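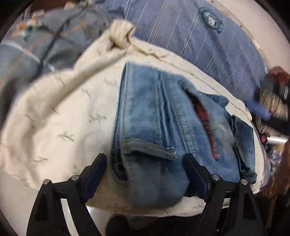
5 min read

Toltden hand-held gripper review: a month of folding laundry for science (and for my own amusement)
Posted by Marleny Henao, 16 Feb 2022

I've wanted one of these since I first saw people training robot arms without owning a robot arm. You hold the gripper in your own hand, do the job yourself, and the camera on it records everything from the gripper's point of view. Later on you feed that to whatever learning code you like. No arm on the desk, no emergency stop button, no screaming servo at midnight. I ordered the Toltden kit in December and I've been grabbing things with it ever since.

Most of my sessions have been laundry, and mostly jeans at that. Denim is a great test because it's heavy, it's thick where the seams pile up, and once it's folded into a bundle it really doesn't want to be pinched. T-shirts are almost too easy by comparison! I work on the bed, on top of a quilted bedspread, so there's a soft surface under everything, and that makes it harder again. On a table you can push the lower finger under a fold and the table pushes back. On a bed the whole thing just sinks.

So, the fingers. They're black, with an angular open shape that has a triangle cut out of it, and there's a dark navy pad on the inside face of each one. I love the pads. They hold on to denim without me having to crush the trigger, and they've stayed put through a month of hems and zippers. The little silver pins along the top edges worried me at first (I was sure they'd snag on knits) but so far I haven't pulled a single thread. Ask me again after I've tried my good sweater – which will be never.

The opening is my first real complaint. One layer of jeans, fine. A leg folded over, fine. The whole folded bundle with a hem on the outside and I have to come in dead straight, or one finger ends up on top of the fabric and I'm just sort of patting it. If you do a lot of thick stuff, check the jaw width before you buy. My neighbor has the wider Wedwood model and lent it to me for an afternoon, and it swallowed a rolled towel with no trouble at all, but it's so front-heavy that my wrist was done in ten minutes. I'd still pick the Toltden. I just wish they'd split the difference.

The view from the camera is very wide and round, with black corners, and it takes in a lot more than you'd think. I spent the first week aiming it like a phone, which is the wrong idea. Just look at your own hands and do the job. The flip side is that your entire room ends up in the recording – pillows, blankets, whatever pile of junk is sitting off to the side. Good for training, they say, since a robot has to cope with clutter too. Less good if you were hoping to show the footage to your mother.

Setup took me one evening. The printed guide is four pages and two of them are about charging. The calibration step is explained in a single sentence that I read over and over before giving up and emailing support. A guy who signed himself just Guzmán wrote back the next morning with a proper walkthrough, and he was lovely about it, but that walkthrough should be in the box. Once it was calibrated I haven't had to touch it.

Software: it works with Kidumetti, the free viewer, and that's what I use to trim my clips. You get 50 clips per project before it makes you start a new one, which is silly. My workaround is to name projects by garment, so I have jeans one, jeans two, jeans three and so on. Exporting is quick. The trigger position gets saved along with the video, and you can scrub through and see exactly where you closed the fingers too early. I close them too early a lot!

A few smaller things. The grip is comfortable for my hands, and my hands are small. The trigger spring is stiff for the first few days and then loosens up nicely. Folding with one gripper is slow, and you'll want a second one sooner or later, so budget for that. I'm using my free hand for now and feeling guilty about it.

Would I buy it again? Yes, I would. It's sturdy and the pads are terrific, and I've had more fun putting away laundry this winter than in my whole life before it. I'm knocking off a star for the manual and the narrow jaws.

4 out of 5 stars

Next up is fitted sheets. Wish me luck.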